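Quick one tonight, kids' tea is in the oven.

Finally got the tulips ordered. Far too late as usual, most of the nice ones gone, so it's 12 of a dark one from Boutros and a bag of mixed whites that were going cheap. October already and I haven't lifted the dahlias. Haven't even labelled them. Last year I swore I'd label them.

Nadine Ghanem came over Sunday and took away 3 bits of the big hosta, which barely left a gap. Spade wouldn't go through it. Used the old bread knife in the end, sorry bread knife. She's bringing me a clump of her Japanese anemones in return, the white sort. I know they run. Don't care, that bed under the fence needs something that runs.

Slugs have had the winter pansies, all six of them, down to the stalks.

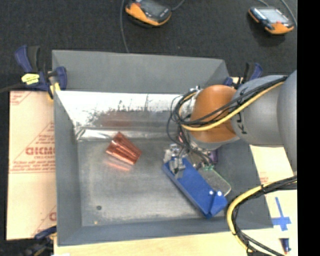 Anyway the sweet peas. Going to try sowing a few now and leaving them in the cold frame, two to a pot, and teh rest in spring like normal. Mum always did hers in autumn and they were up the wigwam before mine had even thought about it. Mice permitting.

Still need: grit, more string, a new rose for the watering can. And somewhere to put the fuschia before it gets frosted.

Right, oven's beeping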